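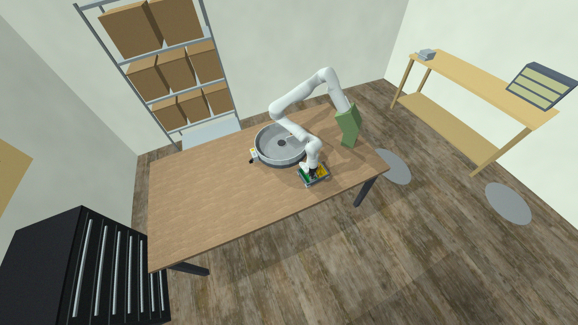

Week 5: Getting Words Into Your Head (and Keeping Them There)

Hi all, these are my notes from last week's session, typed up and tidied a little. A few of you asked for them after the break, and a few more asked in the hallway, so I'm just giving them to everybody.

We left off with the forgetting curve. Quick recap: you learn a list of words on the first day, and a lot of them are gone by the next morning. That's normal! It happens to me with every language I've tried, and I've been doing this a long time. The drop is steep at first and then flattens out, and each time you pull a word back up from memory, the next drop gets gentler.

What I want you to take from that is a change in how you study. Most of us reread. We sit with the list, we nod along, it all looks familiar and we feel great. Then somebody covers the right-hand column and we've got nothing. Recognizing a word and producing it are two separate skills, and rereading mostly trains the first one.

Try this instead

Cover the answer. Say your guess out loud, even if you feel silly. Then check. If you got it wrong, say the right one twice and move on - don't camp there. Come back to it later in the same sitting, after you've done some other words, and then again the next day.

Spacing

I get asked for the perfect schedule every single term, and I don't have one. My own habit is same day, next day, then after 5 days, then after 11. Miss one and just pick it up when you can. (Please don't do all four in one evening before the quiz. I can tell.)

Paper cards are fine. Apps are fine. If you're using Inar, turn off the multiple choice setting, which hides in the second menu and lets you off far too easily. The Brandstead cards in the library work too, but the set has 298 words and some of them are pretty odd for beginners, so pull out the ones you'd never say and leave those for another year.

How many words do you need?

Roughly 4000 is the goal I give people who want to read a newspaper without stopping every line. You don't need anything like that for this course! Learn the common ones well. A small pile you can really use will carry you further in a conversation than a big pile you half know.

Words in company

Wing-sze Chien brought up a good point in class, which was that she can remember a word fine on the card and then can't find it when she's talking. Yes, same here. Part of the trouble is that the card is the only place the word has ever lived. So give it some company. Write one short sentence with it, about your own life, your own kitchen, your annoying cousin. "The soup is too salty" will stick better than "salty" alone, and you get the grammar thrown in.

Also mix your topics. If you study all the food words in one block, they start to blur together, especially the ones that sound alike. I spent years confusing the words for "spoon" and "sponge" in one language because I learned them on the same page.

For next time

Read the Dunleavy handout, the first half only. The second half is about verbs and we're saving that for November.

Pick ten words you keep forgetting, write a sentence for each, and bring them on paper. We'll swap and quiz each other in pairs.

Reminder that vocabulary logs are due 26/08/2021. Messy is fine, I just want to see that you tested yourself and when.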